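# Session 7 handout: building the two-hand grippers

Bring this with you, I won't have spare copies on the bench.

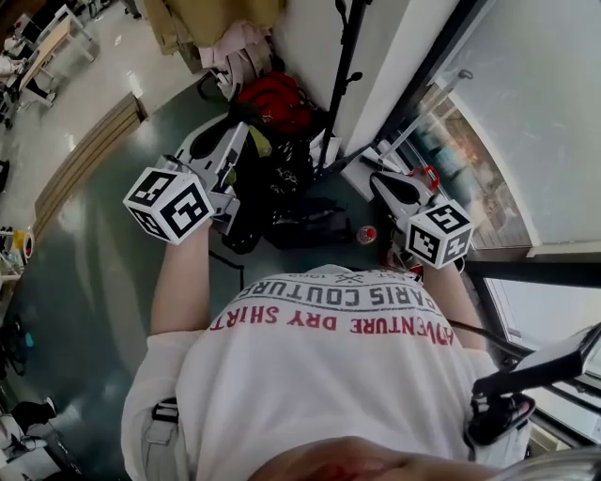
*Fig. 1. Both hand-held grippers in use, seen from overhead, marker cubes facing back at the wearer.*

OK so by now most of you have printed your shells, a few of you have printed them twice (the Bovau filament shrinks more than the label says, sorry, I should have warned you), and we can finally get to the part I like, which is putting the thing on a person and walking up to a pile of stuff with it.

Look at how the cubes sit in Fig. 1. One at the base of each gripper, with a different code on each face you can see. That's the arrangement I want on yours. If you put the cube out near the fingers it gets in the way of everything you try to grab, and it picks up every little wobble of your wrist. I did mine that way for a month and hated it.

## Parts for one pair

- 2 printed shells, left and right (they are mirrored, check before you glue!)
- 4 finger blanks plus black pad material
- 2 marker cubes, flat white, and the code sheet
- 2 Zaki encoder boards, one per trigger
- 14 screws from the small tray, and please count them back in
- cables, strap, harness plate

The whole kit comes to a bit less than the Tetari set we looked at in September, mostly because we make our own cubes.

## Assembly, in the order that works

1. Dry fit the jaws. They should close under their own spring and open with one finger on the trigger. If they stick, sand the pivot, don't oil it. Oil eats the pad glue.
2. Glue the pads. Leave them overnight.
3. Seat the encoder board and run the cable out the back of the handle, then down. Tie it once at the handle.
4. Stick the codes on the cube. Matte paper only – glossy paper throws a glare and the tracker loses that face every time you turn toward a window.
5. Bolt the cube to the base. Hand tight, then a quarter turn.

Label your cubes L and R on the bottom, in pencil. The codes on the left cube and the right cube must all be different. If you print the same sheet twice the software will happily decide you have one hand that teleports.

## Cables

My least favorite subject. Each gripper has a tail, and the tail wants to be exactly as long as your arm is when you reach for the floor, plus a bit. Too short and it yanks the board. Too long and you step on it. I cut mine by crouching down and touching my toes with the gripper in my hand, then adding a palm's width. Try that before you crimp anything.

## Strap and harness

Buckle first, harness plate second, and get somebody else to look at your back. The plate should lie flat on the shoulder. If it rocks when you shrug, it will rock when you reach, and then your overhead view swims around and the poses are garbage. Wear a T-shirt, by the way. I tried it in a hoodie and the plate slid off the fabric the whole time.

## Calibration

Stand still, arms out, grippers closed, and hold it until the Pisener script stops printing warnings. Then open and close each hand slowly, left first. My last good run logged 806 poses before it dropped one, and I was pretty pleased with that! Yours may do better, my left jaw has some slop in it.

If you get a flood of dropped poses, check these before you come find me:

- a cube face creased or lifting at a corner
- left and right swapped in the config
- sun coming straight in through the big window (it's worst after 3 p.m.)
- encoder reading stuck at zero, usually the connector

## What to try first

Soft things. Bags and folded cloth are great practice, they forgive a bad grip and you learn fast how much the pads will hold. Grab a bag by the strap, then by the body, then try to lift one layer of cloth without dragging the whole stack. That last one is harder than it sounds, and I still fluff it half the time.

Save hard, round things for next session. I want everyone's pads fully cured before we get into that.

## For next time

Finished pair, both cubes labeled, one clean calibration log on a stick. Also read the page on jaw width in the binder, the one with the coffee stain.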